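## 3. Data collection

The demonstrations for the Tikard project were recorded by teleoperation with a two-finger gripper. Each episode starts with the arm at a fixed home pose and ends when the operator releases the disc or gives up on the grasp. We kept failed grasps in a separate folder and did not train on them.

Target was 1000 episodes. We had 353 usable ones when the recording period closed in September, after removing episodes with dropped wrist frames or a missing gripper signal. The shortfall came mostly from resets, which took longer than the grasps.

### 3.1 Recording setup

Logging used Nomix, with joint states and wrist images written to the same episode file. Timestamps are taken at write time, so image and joint data can be offset by up to 2 control steps. The loader in `hegazy/align.py` corrects for this by matching to the nearest earlier joint state.

Start positions were drawn from a list of 23 printed coordinates. The operator placed the target disc by hand, so true positions scatter around the listed ones. We did not measure the scatter.

### 3.2 Labels

Every episode carries a target color and an outcome. Color is needed because a second disc is often close to the target, and the policy has to be told which one to approach. Episodes where the operator changed target partway through were discarded.

### 3.3 Wrist view with fingers open
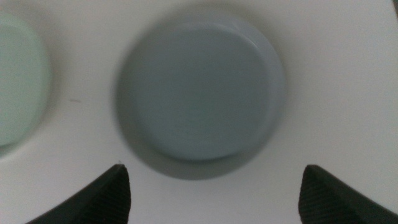

*Last updated: 2026-04-09*

With the fingers open and the blue-gray disc centered over the gap between them, the approach phase is labeled complete. The mint green disc at the left edge is only partly in view, and crops tighter than the full width lose it. We therefore train on uncropped images.

Focus is soft at this range. Sharpening was tried in preprocessing and dropped, as it mainly raised noise on the white surface.

### 3.4 Open items

- Re-export the early episodes with the Nadavness naming scheme
- Add a held-out split by start position
- Check color labels against the wrist images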